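Cómo preparar en casa una bolsa de donación para la campaña de invierno

Todos los años, en cuanto se anuncia la recogida, nos escriben lectores preguntando qué se puede llevar y cómo. Las normas cambian de un punto a otro, así que conviene llamar antes. Lo que sigue sirve para casi cualquier banco de alimentos, ropero o recogida de juguetes.

Revisar la despensa primero

Saque todo de los estantes y póngalo sobre la mesa. Separe lo que caduca en menos de 3 meses: eso se queda en casa y se come. Entre que se entrega, se clasifica y se reparte pasan semanas, y un paquete con la fecha justa acaba muchas veces en la basura.

No sirven los envases abiertos, aunque estén cerrados con pinza, ni las conservas abolladas por el borde o hinchadas. Los tarros caseros de mermelada o de pimientos tampoco se admiten en la mayoría de los sitios. Regálelos a un vecino.

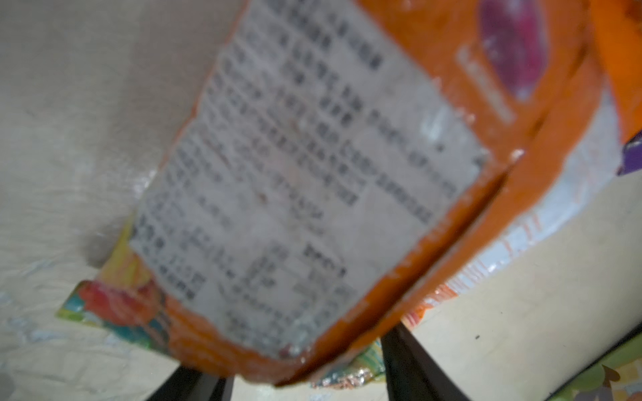

Los productos importados se aceptan si llevan la etiqueta en español con ingredientes y alérgenos. Si solo viene en el idioma de origen, pregunte. En el punto de la calle Dalen los apartan en una caja y los reparten entre familias que los conocen y los piden.

Lo que más falta hace suele ser lo menos vistoso: aceite, leche, conservas de pescado, legumbre cocida, papillas, pañales de las tallas grandes, gel y champú. De pasta y arroz suelen ir bien servidos en diciembre y mal en mayo.

Ropa y mantas

Todo lavado y seco del todo. Una manta guardada con un poco de humedad huele a los dos días y estropea lo que tenga al lado. Abroche las cremalleras, vacíe los bolsillos y ate los zapatos por los cordones, por pares.

Para quitar el olor a armario, tienda la prenda una tarde al aire y después métala en una bolsa con dos cucharadas de bicarbonato dentro de un calcetín fino anudado. Saque el calcetín antes de entregarla. Las bolitas del jersey salen con una maquinilla de afeitar vieja, con la prenda tensada sobre la tabla de planchar y sin apretar.

Juguetes

Pida o compre juguetes sin pilas, o añada las pilas en una bolsita pegada con cinta. Para los usados, agua templada y jabón neutro; las juntas se limpian con un cepillo de dientes. Los rotuladores sobre plástico salen con alcohol, pero pruebe antes en una esquina.

Los puzles, solo si están completos. Montri Khamphan, que clasifica juguetes en el local de Bollby, recomienda montar el puzle en casa antes de darlo: el año pasado retiraron 189 cajas por falta de piezas.

No envuelva los regalos. Los puntos de recogida necesitan ver qué hay dentro para asignarlo por edades. Si quiere, deje el papel doblado en la misma bolsa.

La bolsa

Lo pesado abajo y de pie, lo blando en los huecos. No pase de 5 kilos por bolsa, que luego hay que levantarla varias veces. El jabón y el detergente van siempre aparte de la comida, porque las galletas cogen el olor aunque estén cerradas.

Las de papel aguantan bien si no se mojan. Refuerce el fondo con un cartón cortado a medida y, si las asas son de cuerda, compruebe los nudos por dentro antes de cargar.

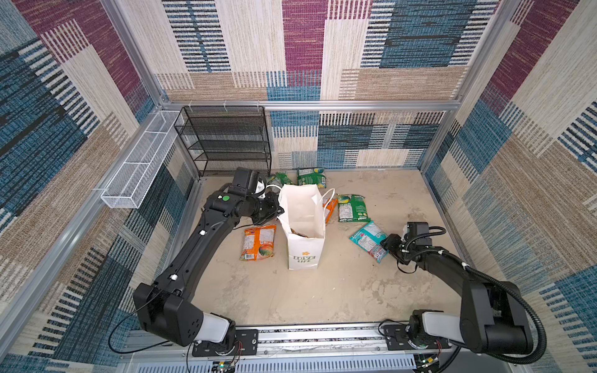
Bolsa de papel blanca con asas de cuerda.

Escriba el contenido en una hoja y péguela por fuera con cinta de carrocero: «alimentos», «niño 6-8 años», «mantas». Con eso basta. La campaña de Tenura recibió casi 2.000 bolsas el invierno pasado y, según Peter Beneš, encargado del almacén, las que venían sin marcar se quedaron para el final.

Entrega

No deje nada en la puerta fuera de horario. Si no puede acercarse, en la tienda Sevex guardan bolsas detrás del mostrador hasta las siete de la tarde y las llevan ellos al almacén. Los muebles y electrodomésticos van por otra vía y hay que pedir cita.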